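Ticket 199: Lasurness kitchen pack, arm pauses short of its target
Product: Lasurness simulation kit, trial license from Hinrichs
Site: Parnside
Status: waiting on vendor

Reported problem
We are reviewing the kit before we buy. In the kitchen pack the Franka arm sometimes stops short and the task times out. No error is shown. The log says only "goal not reached." It happened in 11 of 20 runs with default settings.

What we tried
Restarted the simulator and reloaded the pack. No change.
Swapped the Ristgate planner plug-in for the stock planner. Same pauses, and each run took nearly twice as long.
Raised the task timeout. The arm sat there longer and then failed the same way.
Turned off the window light in case rendering was slowing the physics step. No change.

Renders are attached for the three work areas we use: sink, island and coffee counter.

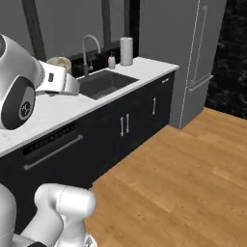
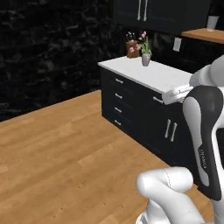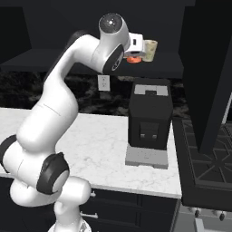 Kitchen pack renders. First: sink counter. Second: island. Third: gripper and cup at the upper shelf.

Vendor reply
Please check the base offset in the scene file. Version 4 of the pack reads it in meters, and older files may still be in centimeters. Send the scene file and the full planner log if the values look right.

Our follow-up
Offset was already in meters. Scene file and log uploaded at 3:40 p.m. We also need to know if the trial license limits the planner's search time, as the manual doesn't say. Please keep this ticket open. The purchase is on hold until we can get a clean set of runs at the shelf.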